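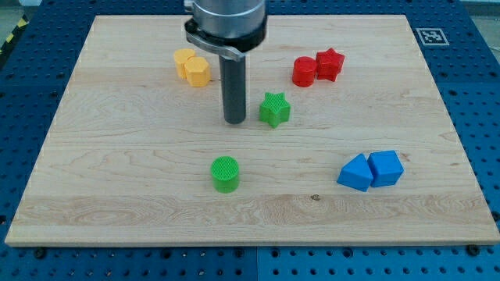 Page last changed: 9/14/25

4.2 Page yield of remanufactured toner

Sellers of refilled toner tend to quote yield as a single number, and buyers tend to believe it. We were less willing to. The Munley set consists of 200 cartridges, bought through ordinary retail channels under the Flesik and Jullis labels and run to the first visible fade on plain office paper. Bălan (the older of the two yield models discussed in Section 2) predicts that a refill should match a new cartridge if the fill weight is the same. Our results give that claim little support. Within one Jullis batch, two cartridges of equal fill weight ended 352 pages apart.

Figure 4. Pale wooden board on the perforated worktable, with the wrist and rod-shaped finger over it.

Part of the spread may come from worn drum blades, which neither label says it replaces. We can't confirm this - only seven cartridges were opened after the run, and the blade wear in them was uneven. The Flesik cartridges did better on average, but the gap shrinks once the November batch is left out, and we would not base a purchase on it. Nor do we think the printed yield on either box means much until the sellers say what page coverage they assumed. Both were asked in writing. One sent a brochure.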